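Stulluvach Map Group: minutes of the online meeting
28 August 2018

Chair: Siiri Mustonen
Notes: Donda

1. Last minutes
Accepted with one fix. The depot capacity should read 253.

2. Harbor scenario
Sayce has finished the ground heights on the north half. The south half still has a one-tile step along the shore, and ferries won't path across it. Siiri will flatten the shore and upload a new save. The town list stays as it is until then.

3. Tram set
Version 6 loads without errors on the current stable build. Long trams still clip on diagonal track. Sayce thinks the offsets are wrong in the last two views only. Donda asked for the old vehicle IDs to be kept so that saved games don't lose their trams. Agreed.

4. Industry chain
The Sedico mill takes 100 crates a month and should take more once the second farm is connected. Left alone for now. Siiri wants to see a full game year first.

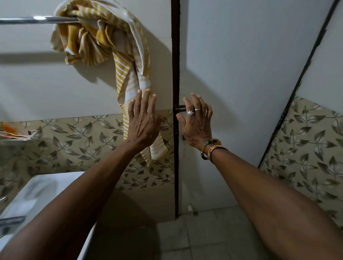

5. Station names
Duplicate names are still coming up in towns with more than one platform group. The name file has 1579 entries and some of them are repeats. Donda will sort it and post the cleaned list in the forum thread.

6. Release
No release until items 2 and 3 are done. The readme needs the new install path. Old screenshots to come off the download page.

Actions
Siiri: shore heights, new save
Sayce: diagonal offsets
Donda: name file, readme

Next meeting to be set in the thread.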